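Chapter 9

Managing Equipment in the Small Organization

Learning Objectives

After studying this chapter, students should be able to:

Explain the difference between the purchase price of a piece of equipment and its cost of ownership.
Describe the stages in the life of an asset, from request to disposal.
Prepare a basic equipment register.
Compare repair, upgrade, and replacement using figures available to an office manager.
Identify the records that must be kept when equipment leaves the organization.

Key Terms

asset register, book value, cost of ownership, depreciation, disposal record, residual value, service life, write-off

Opening Case: The Grundiver Office

Grundiver is a regional supplier of flooring and interior fittings with its main office in Rakisau. For most of its history the company bought office equipment when someone asked for it. A department head sent a note to the accounts office, the accounts office checked that there was money in the general budget, and the item was ordered. Chairs, printers, computers, and telephones all arrived in this way. When they stopped working, they were moved to a storage room on the lower floor.

In June the company appointed Žydrūnas Juška as office manager. His first assignment was to prepare a budget for the coming year, and he asked each department for a list of the equipment it was using. The lists that came back did not agree with the invoices held by the accounts office. Two departments claimed the same large-format printer. The sales department was paying for a maintenance contract on a copier that had been sent for recycling. Several computers appeared in the accounts at their full purchase price, although they had long been out of use.

Juška did not find evidence of dishonesty. He found that the company had a procedure for buying equipment and no procedure for anything that came afterward. His report to the directors recommended a single register, a named person responsible for each item, and a yearly review in which every item would be kept, repaired, upgraded, or removed. The directors accepted the report, with the condition that the register should cover only items with a purchase price above a stated limit.

As you read the chapter, consider what that limit should be, and who in the organization should have the authority to set it.

9.1 Why Equipment Must Be Managed

Equipment is often the second or third largest expense of a small organization, after wages and rent. Unlike wages and rent, it does not present itself as a regular monthly payment. A computer is paid for once and then used for several years. During those years it requires electricity, software, repairs, space, and the time of the people who look after it. These expenses are recorded under different headings, and the manager who looks only at the equipment budget will not see them.

The total of all such expenses over the period in which the item is used, less any amount recovered at the end, is called the cost of ownership. Consider a machine bought for $1,000. If it requires a service contract at $30 per month, the contract will exceed the purchase price before the end of the third year. A competing machine with a higher price and a lower service charge may be the better purchase. The comparison cannot be made unless both figures are placed side by side before the order is signed.

Managers should also consider the cost of equipment that is owned and not used. Such items take up space and may remain on the insurance schedule. They also lose value while they wait. A working computer that could have been sold or donated in its fourth year may have no buyer in its seventh.
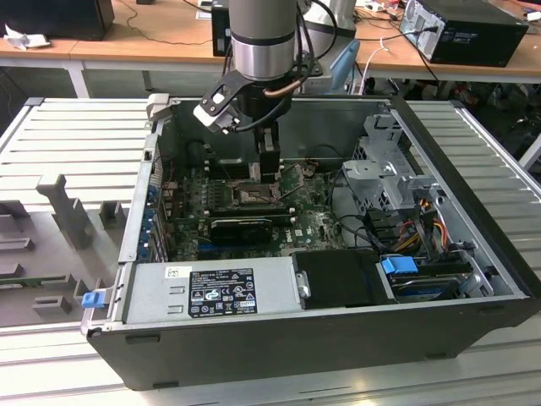 The life of an asset is usually divided into five stages: request, purchase, service, review, and disposal. At the request stage, the person who needs the item states in writing what it will be used for. At the purchase stage, the item is ordered, received, and entered in the register. The service stage is the longest and includes all ordinary use and maintenance. Review takes place at fixed intervals and whenever a major repair is proposed. Disposal ends the life of the asset within the organization, although the item itself may continue in use elsewhere.

Small organizations tend to carry out the first two stages with some care, since money is leaving the account and a signature is required. The remaining stages are more easily neglected. Sections 9.3 through 9.5 are concerned mainly with these.

9.2 The Asset Register

An asset register is a list of the equipment an organization owns. It may be kept in a bound book, a spreadsheet, or a specialized program. The form matters less than the discipline with which it is kept. A register that is accurate on the day it is created and is never changed will mislead its readers within a year.

Each entry should contain at least the following:

Register number
Description and serial number
Date of purchase and supplier
Purchase price
Location
Person responsible
Expected service life
Date and result of last review
Date and method of disposal

The register number should be fixed to the item itself on a label that can be read without moving the item. Numbers should not be reused. When an item is removed from service, its entry is closed and retained, so that a later reader can trace what became of it.

The person responsible is the employee who can say where the item is and what condition it is in. This need not be the person who uses it most often. In shared workspaces the responsibility is commonly given to a supervisor, and it should pass to a successor by a signed note whenever the supervisor changes position.

A sample entry from the Grundiver register is given below.

Register number: 2-30
Description: Desktop computer, tower case
Supplier: Jillau
Date of purchase: May 14, 2022
Purchase price: $1,000
Location: Accounts office
Person responsible: Supervisor, accounts
Expected service life: Five years
Last review: Retain

Notice that the entry does not state a current value. The value of the item on a given day depends on the method of depreciation the organization has adopted, and it is calculated from the purchase price and date when the accounts are prepared. Methods of depreciation are treated in Section 9.3.

Questions for Discussion

1. Grundiver's directors chose to exclude inexpensive items from the register. What are the advantages of this decision? What kinds of inexpensive items might still deserve an entry?

2. A department head objects that the yearly review takes staff away from their regular duties. Prepare a short written reply on behalf of the office manager.

3. Grímsdóttir, a translation agency, leases all of its office equipment. Which parts of the register described in this section would the agency still need to keep?

9.3 Depreciation and Book Value

Most equipment loses value as it is used and as newer models become available. Depreciation is the accounting practice of spreading the cost of an asset over its service life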